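Open day at Bosdale, quick notes before I forget it all

Got there late, parking was a mess, the overflow lot is gravel and nobody had put signs up. Missed the welcome talk. Grabbed a coffee and a paper map and just started walking. Jan 20, 2024, for anyone keeping track, and freezing.

Ground floor is Grescombe, the desk and storage people. Bigger than I remembered from September. Long hall, shelving down both sides, samples out for touching. Drawer units, trays, lids, the little pen cups that I always want and never use. They list 2210 items in the catalog now. Did not look at them all. Picked up a drawer unit to check the wieght – heavier than it looks, good runners.

Then upstairs to the workbenches, which was the bit I came for. Gray concrete floor, plain walls, radiators doing not very much. Light wood tops in narrow planks, butcher-block style. Really nice surface. I want one for the spare room and have no space for one. Desk stuff set out on them too: calculator up on a bit of pale shelf at the far end, fake succulent in the near corner, a pink see-through plastic box in the middle. That pink! Very loud against the pale wood. Rounded corners, so easier to wipe out, I'd guess.

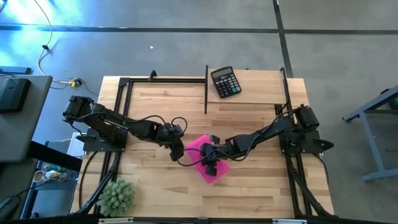 Nyanda thought the pink was a mistake and that clear boxes are the only sane choice, you can see what's in them and they go with everything. Fair point about seeing what's in them. I still say color is how you find the thing at 7 in the morning. We did not settle it.

Asked about the tops. Oil twice a year, they said, more if the room is dry. Price depends on length, the short one starts at 800 and the long one they wouldn't say without a quote. Delivery 5 weeks. Leaflet says 16 days but the leaflet is old apparantly.

Lunch was soup and a roll, fine, line too long. Ate standing up next to the coat rack.

Bruden had the room at the end, labels and tape mostly. Skipped most of it, sorry. Did get a roll of the matte white labels, they peel off clean from a jar, haven't tried them on wood yet.

Shuttle back to the lot left early so I walked. Took one drawer liner sample, the labels, two leaflets. Still thinking about the bench.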